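Sison talk, speaker notes (November, 25 min slot + questions)

Title slide: Solo mode without a robot deck. What we cut from Dromden

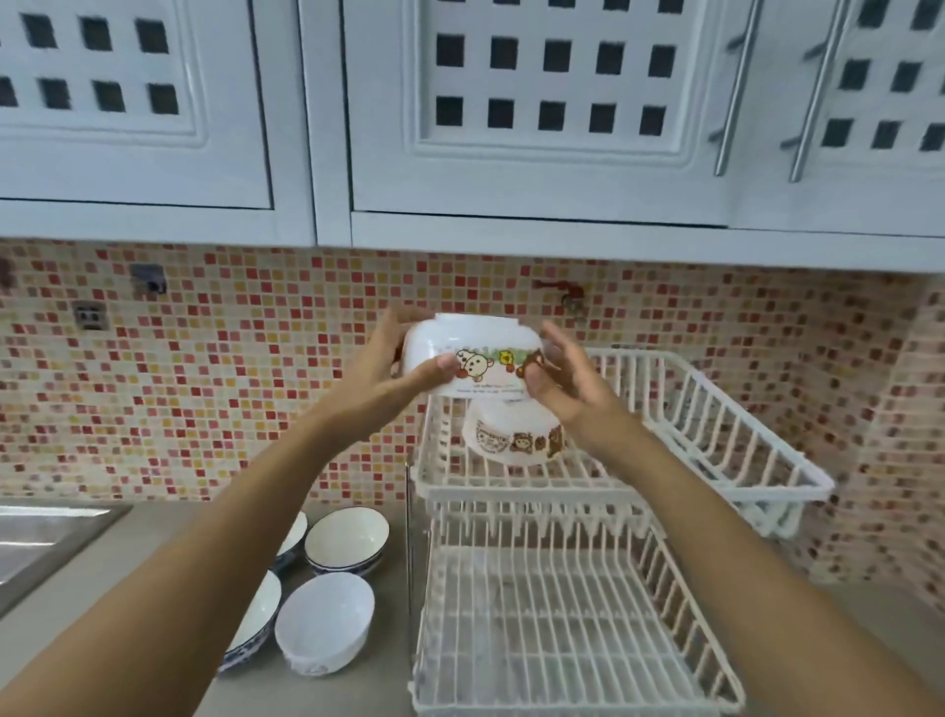
Bowls and the drying rack.

Slide 2. Hello, thanks for coming, hands up who plays solo. Wait for hands. Hands up who has put a game back on the shelf because the solo rules were longer than the real rules. (should be most of them)

Say what Dromden is, FAST. Two to four players, river trading, you load barges and pick who goes through the lock first. 252 cards in the first box. Plays in an hour and a bit. Don't do the whole pitch, they can try it at the Sollside table after.

Slide 3. Where solo came from. Wasn't planned. Playtest group in Groduvdale kept asking, then the survey, 17 people wrote some version of "I'd buy it if I could play alone". That's 17 without us asking the question.

Slide 4. First try. Fake opponent with its own deck. Flowchart on the slide, let them look at it, let them groan. Nine steps for one fake turn. Our turn takes maybe a minute, its turn took three. You spend the evening doing admin for cardboard.

Problems, in the order we noticed them:
- had to track its money
- had to break ties for it, and the tie rules needed thier own page
- it never bluffed, so the lock auction was dead. Biggest one. Stay on this.
- new players read its turn wrong and didn't notice till scoring

Slide 5. What does the other player do for you at the table? Ask the room, take two answers, not more (ran over last time). What I want to get to: they take stuff you wanted. They make you hurry. In Dromden that's most of it. Money doesn't matter if I can't see it hurting me.

Slide 6. Second try. Threw out the deck. Threw out its money. Kept one thing, the lock. Each round flip the top cargo card, number in the corner says how many barges are already waiting ahead of you. Pay to jump or sit and lose the perishables. Whole solo turn fits on one card.

Show the card. Zoom slide if the projector is bad. Say the icon was wrong in the first print and half the testers paid twice.

Slide 7. Does it feel like Dromden? Mostly. The auction is now a push-your-luck thing, different muscle. Some people hated that. One tester said it felt like waiting for a bus and I've kept the note becuase it was fair. Fixed by letting you peek at the next card for a coin. Small rule, did more than anything else in the whole project.

Slide 8. Numbers. Only slide with numbers so don't rush. Print run is 2,000. Solo adds no new cards apart from the one reference card, cargo cards were in the box anyway. Rulebook went up one page. The first version would have been a second deck and a bigger tray, and the tray is where the quote got silly.

Slide 9. Stuff still broken
- final round too easy if you hoard coins, looking at a cap
- scoring table is guesswork above the third tier. need more plays
- no campaign, people keep asking, no

Slide 10. If you're doing this for your own game. Write down the one thing the other players do that you'd miss. Build that. Test it yourself on a week night when you're tired, if you skip the solo turn by accident it's too fiddly. Try it with the board still set up from a normal game, saves a load of time. Change one number at a time!! We changed three and lost a weekend.

Don't tell the Kickstarter story unless somebody asks. It's long.

Slide 11. Questions. Likely ones:
Will there be an app? No.
Co-op? Tried it, one person ran everything, dropped.
Can I print the solo card at home? Yes, file goes up Sunday, black and white is fine.
Does it work with the old box? Yes if you ignore the corner numbers on the fish cards, they're off by one.

Last slide. Table number, sign up sheet, leave it up while people pack. Bring the spare HDMI thing. Water.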